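7月 報道関係各位
発信:株式会社Pretevar 広報(文責 Sarita Mishra)

Pretevar、双腕ロボット導入の予算計画サービス「Nalen」を7月より提供開始
本体価格の外にある費用を、稟議の前に一枚の表へ

株式会社Pretevarは、食品の盛り付け・小分け・トレー詰めなどの工程に双腕ロボットの導入を検討する事業者向けに、機器選定と予算計画を支援するサービス「Nalen(ナレン)」の提供を7月より開始します。対象は主に中小規模のベーカリー、給食、惣菜工場。初回診断は一工程あたり989千円(税別)。申込受付は同月、午前9時より専用窓口にて。

■背景

ロボットの見積書は、たいてい本体から始まります。腕、手、制御盤。そこまでは各社きれいに揃う。揃わないのはその後ろ。予備の指、手首まわりのケーブル、作業台、床の養生、教示にかかる人件費、止まった日の代替要員。稟議が通ってから二枚目、三枚目の見積が出てくる、というご相談が当社にも続いていました。

当社が昨年度に相談を受けた案件は27件。うち、当初予算のまま検収まで進んだのは5件です。残りは追加申請、仕様の縮小、または翌期への繰り越し。機器の性能が原因だった案件は少なく、多くは買う順番と、見積に入っていない項目の問題でした。

とくに手(ハンド)。ここで金額が動きます。パンのように柔らかく、形が一つずつ違うものを扱う場合、二指の平行グリッパで足りるのか、五指の多関節ハンドが要るのか。価格差は大きい。交換部品の納期も違う。ところが仕様書には「把持可能なこと」と一行だけ、という例がめずらしくありません。丸パンはつかめても、ねじり成形のパンで表面をつぶす。器の縁に指が当たる。重なった下の一個に届かない。こうした条件を先に書き出しておけば、見積の比較はずっと楽になります。

■サービスの内容

Nalenは、現場確認、試行、予算表の作成までをひと続きで行います。

1)現場確認
担当者が工程を見に伺います。所要は半日。台の高さ、通路幅、電源の位置、清掃の手順、洗浄剤の種類。写真撮影が難しい現場では手書き図面でも構いません。

2)試行
お客様の品物、または近い形の品物を当社の試験スペースに置き、双腕機で取り扱いを試します。器も普段お使いのものをお持ち込みください。片腕で足りる工程かどうかも、ここで見ます。足りるなら足りると報告書に書きます。二本目の腕を売るためのサービスではありませんので。

3)予算表
初年度と、続く四年間。計5年分を一枚の表にまとめます。購入、リース、月額レンタルの三通りを同じ行立てで並べ、社内説明にそのまま使える形でお渡し。表計算ファイルと紙の両方です。
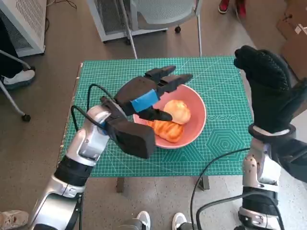 予算表の行立ては、協力会社である株式会社Nigamの保守記録をもとに組みました。主な項目は次のとおり。

・本体(腕、ハンド、制御装置、架台)
・消耗品(指先の表皮、滑り止め、ケーブル、固定用テープ類)
・予備ハンド、または代替機の手配費
・作業台と台面材、器や治具
・安全対策(区画、非常停止、立ち会い要員の教育)
・教示とデータ収集の工数
・ソフトウェア利用料、更新料
・保険、輸送、撤去

見落としが多いのは、ケーブルと工数です。ケーブルは腕の動きに合わせて曲がり続けるため、取り回しが悪いと交換周期が短くなる。一本の単価は安くても、止まっている時間は安くない。工数のほうは、操作する人、見守る人、品物を置き直す人。立ち上げの時期は複数名が機械のそばに付くことになり、その時間を人件費として計上していない予算書が大半でした。

撤去費も同様。リース満了時に床のアンカーを抜く費用は誰が持つのか。契約書に記載がなければ、あとで揉めます。先に決めておくこと。

■購入か、リースか、レンタルか

当社の立場は、工程が固まるまでは買わない、です。商品の入れ替えが多い現場では、半年後に器の形が変わることもある。ハンドの選定からやり直しになりかねません。まずは短期のレンタルで試し、品目が落ち着いてからリースか購入へ。逆に、同じ品物を何年も作り続けている工程なら、最初から購入のほうが総額で下がる場合があります。Nalenの予算表では、品目変更が年2回あった場合とゼロ回の場合を並べて記載します。

補助金についても確認事項を一覧にしてお渡しします。ただし採択の見込みや金額の保証はいたしません。申請書の代筆も行いません。公募の時期と期末が重なる会社様は、早めにご相談くださいい。発注日が交付決定より前になると対象外となる制度が多く、ここで失敗される例があります。

■先行利用企業のコメント

先行利用いただいた製パン業、株式会社Bullum 生産技術担当 Naveen Shukla様より、次のコメントを頂戴しました。

「当初は本体の値段だけで社内に説明していました。経理から消耗品は年いくらかと聞かれて、答えられなかった。Nalenの表をもらって、予備のハンドを一つ持つか、代替機の契約にするかという話がやっとできた。結果として今期はレンタルにしています。購入の判断は来期。焦らなくてよかったと思っています。菓子パンの形が多いので、ハンドの話だけで会議が一回つぶれましたが、それは必要な会議でした」

■料金と納期

初回診断(現場確認、試行、予算表一式) 989千円(税別)
追加工程 個別見積
遠方の場合の交通費、品物の送料 実費

納期は現場確認から予算表のお渡しまで5週間。繁忙期は延びることがあります。試行に使った食品は返却できません、当社で廃棄します。アレルゲンを含む品物は事前にお知らせください。診断後に機器をご購入いただく義務はなく、他社製品との比較用にお使いいただいて結構です。

なお、稟議の締切が先に決まっている場合は、申込時に必ずご記入を。現場確認と試行の順番を入れ替えて対応できることがあります。

■今後の予定

製パン、給食向けに続き、部品の小分け工程に対応した行立てを準備中。公開時期は未定です。予算表のひな形(空欄のもの)は、申込の有無にかかわらず希望者に配布します。下記までメールで。件名に「ひな形希望」とだけ入れてくだされば結構です。

当社広報の Sarita Mishra は次のように述べています。「見積の二枚目が出てくる前に相談してほしい、というのが担当一同のお願いです。まだ機種が決まっていない、工程も半分しか決まっていない、その段階がいちばん役に立てます。仕様書の下書きがあれば、書きかけのままお送りください」

■会社概要

社名:株式会社Pretevar
事業内容:自動化設備の導入計画支援、試行環境の提供、予算および契約書類の整備支援
協力会社:株式会社Nigam(保守、部品供給)

※記載の料金、内容は発表時点のものです。予告なく変更する場合がありますのでご了承下さい。
※試験スペースの見学は予約制。午前10時からと午後2時からの受付です。見学のみのご希望も承ります。

本件に関するお問い合わせ:株式会社Pretevar 広報 Sarita Mishra | © Pretevar 無断転載を禁じます | ページの先頭へ戻る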